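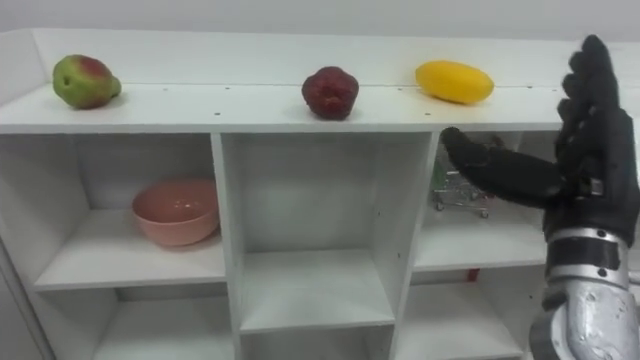

Fruit along the top of the white unit, pink bowl in the upper-left cubby. February.

Started 8:15. Back room at Alton, the white cubby unit against the wall. Lenni wants it settled before the Kakdale order arrives, so I'm working out what lives where.

Top stays for fruit only. Pear at the left, dark red one near the middle, yellow one to the right, with wide gaps. Marit asked for the gaps — fruit that touches marks sooner, in her experience, and it's easier to see what needs eating. Pear is mostly green with some red on it. Check again at the end of the week.

Pink bowl is on the mid-height shelf board, over towards the divider. I'd like it further left so a second bowl can go beside it. Kaisu says leave it until the other crockery is unpacked. Fair enough.

Screw heads show along the front edge of the top. White caps would hide them. MacPherson sells them in bags of 15, part 3858 on their sheet. Ask Helmi whether we have any left in the drawer first.

To do:
Wipe down top, damp cloth only
Measure cubby depth for the grey trays
Label colour — Octavio to pick
Felt pads under the bowl

Stopped for lunch, trays not measured yet.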